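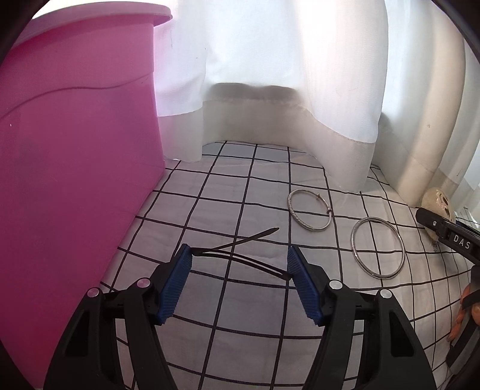

A black cable tie

Grandale is a puzzle and adventure video game for phones and tablets, made by the small studio Ponditz and published by Dralila. The player repairs the broken machines of a mountain town and, in doing this, learns why most of the people have left it. The game was first released in October for one mobile platform. A second version, with larger text and support for controllers, followed on 6 December 2025.

Gameplay

The town is shown from above and is divided into 17 districts. At the start only the railway station is open. Each district has one main machine, such as a lift, a water wheel or a church clock, and the player must make it work again before the gate to the next district opens. Parts are found in houses and yards, and they can be combined in the workshop. There is no fighting and the player character can not die.

Time passes only when the player sleeps or takes the train. Some puzzles depend on this, for example the frozen fountain in the Lower Market, which has to be visited on two different mornings. The inventory is small at first. It can be made larger by finding coat pockets, which the tailor sews on without payment.

The complete game contains 235 puzzles, of which 140 are necessary to reach the ending. The others give pages of the station master's diary. A player who collects all 100 pages can read a further chapter, set many years before the main story.

Plot

The player takes the role of a young mechanic who comes to Grandale to collect an inheritance from an aunt. The house is locked and the notary, Šťastný, has gone away without leaving the key. While waiting for his return, the mechanic accepts small repair jobs. Letters found in the district of Upper Mill show that the notary and the aunt had together hidden the plans for a tunnel under the town. The ending changes according to whether the player gives these plans to the mayor, keeps them or burns them in the workshop stove.

Development

The game was designed and written by Nazma Bhuiyan, who also drew the maps. The first prototype had only the station and one street, and it used a timer for every repair. The timer was removed after test players said that they did not look at the town any more. The diary pages were added late in the work and were written in the order in which they appear in the game.

Versions and price

The first three districts can be played free of charge. The rest is unlocked with one purchase, and there are no advertisements. Saved games from the first version can be used in the second, but the coat pockets must be collected again.

See also
Adventure game
Puzzle video game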